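Progress report: teaching by hand, second period
September 22, 2024
From: Salamatu Abugri
To: Edem Appiah, Skumudeck

Hi Edem,

You asked for the short version this time, so I'll try (you know me, no promises). We're in good shape. The hand-held grippers work, people like using them, and we now have 344 usable demonstrations out of the 400 we said we'd have by the end of this period. The missing ones are nearly all from the week the Dadell mounts were on back order, and I expect to close the gap without asking you for more time.

The big change since the April report is that we've mostly stopped driving the arm by remote control for the packing tasks. I know the remote setup was in the original plan and you paid for part of it, so let me explain. It's fine for slow things like opening a drawer or pushing a bin. But for picking up anything soft it was miserable! People squeezed too hard, or hovered forever over the tray waiting for the picture to catch up, and the arm learned the hovering along with everything else. With a gripper in each hand they just do the job at a normal speed, and what we record looks like somebody packing a box.

We kept 59 of the remote-control recordings, the drawer and bin ones, and they're not part of the count above. The rest are archived on the Stępień drive in case anybody wants them later.

Training new people has gotten much quicker too. I used to spend most of a morning on it. Now I show them how to hold the handle, let them fumble with a few packets, and then we start recording after lunch. The one thing I still nag about is looking at the next item before they've let go of the first one — it makes the hands drift, and the drift shows up in the data.
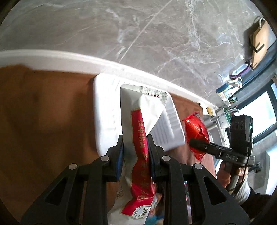 Snack packing is the task I'm happiest with, and also the one giving us the most trouble. Foil is the culprit. Shiny wrappers throw the daylight straight back at the cameras, and the tracking gets jumpy whenever a hand goes near one. The red pouch on the table is a good case, crinkles and all, and it was sitting right under the second gripper. White packets behave a lot better. I've also been asking people to take them up by the top, near the crimped seal, the way the one with the wavy red stripe is held between the fingers, so the bag hangs down and the grip looks much the same from one try to the next.

Things I'd like your okay on: two spare sets of finger pads (the ones we have are wearing at the tips), and a blind for the window. Neither is expensive and both fit in what's left of the supplies line. I'd also like to move the Trumeck trial back until the foil recordings are cleaned up. They were nice about it when I called, but they'd like to hear it from you as well.

Next period I want to run the arm on the packing task with what we've got, foil included, and see where it falls over. Spreadsheet with the spending is attached separately. Call me if the travel line looks odd, I moved one train ticket and I'm not sure I put it in the right column.

Salamatu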